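Chapitre 7
Les tâches domestiques : où en sont les machines ?

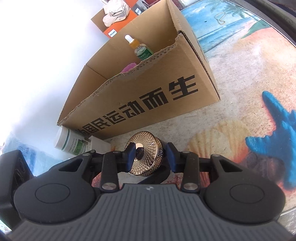

Depuis longtemps, l'industrie sait faire répéter à un bras articulé le même mouvement, au même endroit, pendant des années. Le logement et le petit atelier posent un autre problème. Les objets y changent de place d'une heure à l'autre, ils se cachent les uns derrière les autres, et leur forme est rarement connue d'avance. Ranger un carton, trier des flacons, remettre un couvercle sur son pot : un enfant y parvient sans consigne détaillée, alors qu'une machine échoue encore souvent.

Ce chapitre examine l'état de la question à partir de travaux menés à l'atelier Lozano, où l'équipe d'Amparo Sotelo a suivi 318 essais de rangement. La consigne tenait en une phrase : prendre un petit objet posé parmi d'autres et le déposer dans une boîte ouverte. Les échecs se répartissent en 3 familles, que nous reprendrons dans l'ordre.

La première concerne la perception. Un métal brillant renvoie la lumière, un flacon de verre laisse voir ce qui se trouve derrière lui, un sac en plastique n'a pas de contour stable. Une surface imprimée complique encore la tâche, puisqu'un coquillage dessiné sur un tapis peut être pris pour un objet à saisir.

La deuxième tient à la prise elle-même. Un couvercle rond se tient bien par son bord s'il est strié, beaucoup moins bien s'il est lisse. Une pince à 2 doigts doit en outre l'aborder sous le bon angle – quelques degrés d'écart et la pièce pivote. Nidia Zapata et Dima Hakim ont montré que le matériau des embouts comptait ici autant que la force de serrage.

La troisième famille regroupe les erreurs d'enchaînement. La machine saisit correctement l'objet, mais elle le dépose trop tôt ou heurte le rebord de la boîte au passage.

Faut-il en conclure que ces corvées resteront longtemps humaines ? Les avis divergent. Pour Genalyn Navarro, le tri sur un poste fixe est déjà à portée, à condition de limiter la variété des objets. Tobiloba Olatunji est plus réservé et rappelle qu'un logement ordinaire peut contenir 500 objets différents dans une seule pièce.

Avant d'aborder la section 7.1, on relira les définitions de la saisie et du degré de liberté données au chapitre 4.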